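Bottled tea vs. brewing your own — am I kidding myself about the savings?

Forum: Kitchen Talk > Drinks

pebblecreek
February 21, 2022
OK so I finally did the thing where you go through your bank statement and highlight stuff, and I spent $953 last year on bottled iced tea. Not coffee, not takeout, just tea in bottles. I had to sit down for a minute! I grab one on the way to work, one with lunch, and then there's usually another in the car on the way home, and I guess it adds up when you never look.

So I want to start brewing at home. The problem is that every time I've tried, it comes out either bitter or like somebody waved a tea bag at a glass of water. What I like is the unsweetened or barely sweetened black tea, reddish, kind of smooth. Does anybody here make a version that really holds up? And does it save money once you buy the tea, the pitcher, the filters and all that?

mudroom_moth
Welcome to the club lol. Cold brew it. Two quarts of cold tap water, eight plain black tea bags, overnight in the fridge, pull the bags in the morning. You can't really mess it up because cold water doesn't drag out the bitter stuff the way hot water does. I've been on the store brand since October and I'm down to pennies a glass.

The pitcher can be anything with a lid. Please don't buy a special one.

tallgrass77
Going to disagree with moth a bit. Cold brew is smooth, sure, but to me it's flat. Black tea wants hot water. I brew it strong and hot for four minutes (set a timer, I mean it), then pour it over a big bowl of ice so it chills fast. If yours comes out bitter you're probably walking away from it and coming back when you remember.

Also, squeezing the bags. Stop squeezing the bags, people.

pebblecreek
I absolutely squeeze the bags. I thought you were supposed to??

mudroom_moth
Everybody's grandma squeezed the bags and we all lived. But yeah, don't.

lowbattery_lou
I went through this same thing, and I'd say don't expect to match the bottle, because part of what you're paying for is that it tastes the same every single time. Mine at home is a little different each batch and it took me a while to quit being annoyed by that.

What helped was switching to loose leaf. I get the Wekis breakfast blend in the big bag and it makes something like 200 glasses if you aren't heavy-handed. I am heavy-handed, so fewer. I still buy bottles sometimes, mostly the Chinese ones from Butis Market over by the tire place. They're a lot less sweet than what the gas station has, and they come in flavors I'd never think to make myself.

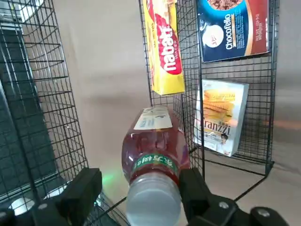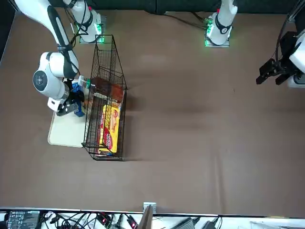
quartz_and_rye
Lou, is Butis the one that moved in next to the laundromat, or the old location? I've been driving to Mofokeng for the jasmine kind and it's a haul, plus they raised the price again.

Anyway, on the savings question. I'm the wet blanket here. I did the homemade thing for most of a year and I still bought bottles, because the whole reason I buy them is that I'm out and I'm thirsty. A pitcher in the fridge does nothing for me at 2 in the afternoon across town. If you don't also get in the habit of carrying it, you'll just end up paying for both.

lowbattery_lou
Old location! The laundromat one closed. And don't go on a weekend, the parking is awful.

tallgrass77
Quartz has a point, but that's a thermos problem and not a tea problem. I've had the same dented Wudel thermos forever. Fill it with ice first, then tea right to the top, and it's still cold when I get home. It was 15 bucks at a yard sale sort of place and the lid squeaks, but it doesn't leak in my bag.

quartz_and_rye
I've bought three thermoses. I leave them in the car with an inch of tea in the bottom and then I'm afraid to open them. I know myself at this point.

mudroom_moth
A tablespoon of baking soda and hot water overnight fixes that, for what it's worth. Even the scary ones.

pebblecreek
OK this is great, thank you all. Two follow-ups. How long does it keep in the fridge? And does anyone sweeten it? I don't need much, just enough to take the edge off, but when I dump sugar into cold tea it sinks and sits there like beach sand.

tallgrass77
Sweeten while it's hot. One more reason to brew hot — sorry moth.

mudroom_moth
Or make simple syrup, equal parts sugar and water, keep it in a jar in the fridge and add a spoonful per glass. Then everyone in the house can have it the way they want and nobody fights. I toss whatever tea is left after three days, it gets kind of cloudy and tired tasting.

lowbattery_lou
I go four or five days but I have low standards. If it smells off, dump it.

quartz_and_rye
Five days?? No. Two, tops.

pebblecreek
Splitting the difference at three! I've got a batch of moth's version going in the fridge now and I'll do the hot one after that so I can compare. I left the bags alone this time. Will report back.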